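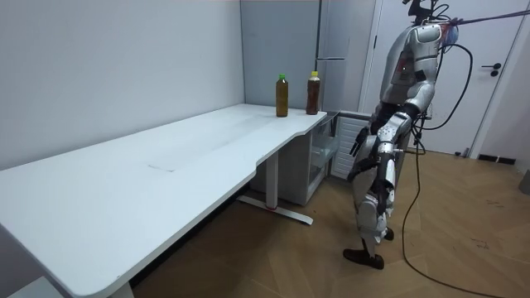
# Long white desk with curved front edge - frequently asked questions

We collect on this page the questions which customers of Krasniqi Office Furniture send us most often about the long white desk. If you do not find your answer, please write to us with your order number, and we will reply in one or two working days.

## Before you buy

**Which desk is this page for?**

For the long white desk from our Orkirora line, with rounded corners and a curved cutout in the near edge. The smaller Orkirora desk has a straight edge and other legs, so the assembly answers do not apply to it.

**What is the curve for?**

The curve lets you sit a little closer to your work. Many customers also stand at this place when they sort papers or pack small parcels. The top becomes narrower there, so please do not plan a large printer on this part.

**Can I choose if the curve is on the left or on the right?**

Yes, but you must choose when you order. The holes for the legs are drilled in our workshop in Prumham, and it is not possible to turn the top over later.

**Will it go through my door?**

The top comes in one piece, and this surprises some people. Please measure the door, the hallway and also the turn of the stairs. The carton is 27 inches wide. In an old house with narrow stairs, we recommend to carry it standing on its long side.

**How much does it cost?**

The price is $422 with the legs included. Delivery is calculated separately from your zip code. We have raised the price only one time, in November, when the packaging became more expensive.

## Assembly

**How many people do I need?**

Two. One person can mount the legs alone, but turning the desk over alone is dangerous for your back and for the corners of the top. Put a blanket on the floor first.

**The desk moves a little when I lean on it. Is it broken?**

Probably not. In most cases the screws between the leg and the top were tightened before the desk was standing. Loosen them half a turn, let the desk stand on its feet, and then tighten them again - first one end, then the other. If the floor is not even, put a felt pad under the end of the foot bar which does not touch.

**Can the desk stand directly against the wall?**

Yes. If you have cables behind the desk, leave a gap for the plugs. A cable that is pressed between the wall and the top will be damaged with time, and you will not see it.

**How should I arrange long cables on the floor?**

Keep them out of the place where you walk and where your chair rolls. We do not include a cable channel with this desk, but the Tuvum channel from our accessories page fits under the top. It is attached with adhesive tape, so you do not need to drill.

## Daily use

**How much weight can I put on it?**

Up to 115 pounds, if the weight is distributed over the top. Please do not sit on the corners. They are the farthest from the legs, and the guarantee does not cover a top that was bent in this way.

**Can I put bottles and glasses on the desk without a coaster?**

For a short time, yes. A bottle from the refrigerator can leave a ring, and on a white surface a ring of coffee or tea is seen immediately. Wipe it the same day. Put the bottle down on its whole base and a little away from the corner, where a sleeve can catch it easily.

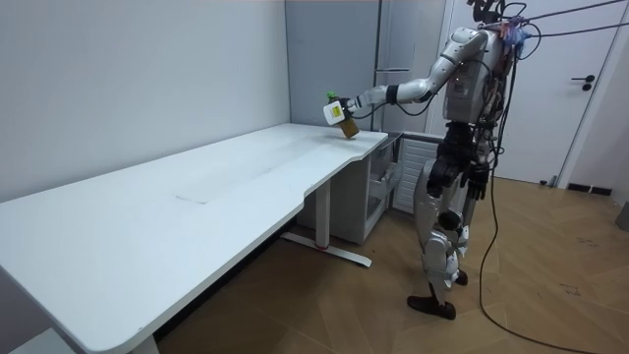
*A brown bottle with a green cap over the far right corner of the desk.*

**There are gray smudges on the top. How do I clean them?**

Use a soft cloth with warm water and one drop of dish soap, then dry with a second cloth. Smudges from hands usually go away with this. Do not use scouring powder or the rough side of a sponge, because the surface becomes dull and then collects dirt even faster.

**And a thin dark line that does not go away?**

First try a white school eraser, with little pressure. If you can feel the line with your fingernail, it is a scratch and it will stay.

## After the purchase

**How long is the guarantee?**

It is 4 years for the legs and for the top. Stains and scratches are not included. Please keep the invoice - we need the number from it.

**Can I buy one leg separately?**

Yes, single legs are available from the workshop. Write to us which end of the desk it is for and send a photo of the screw holes, so that we do not send you the wrong one.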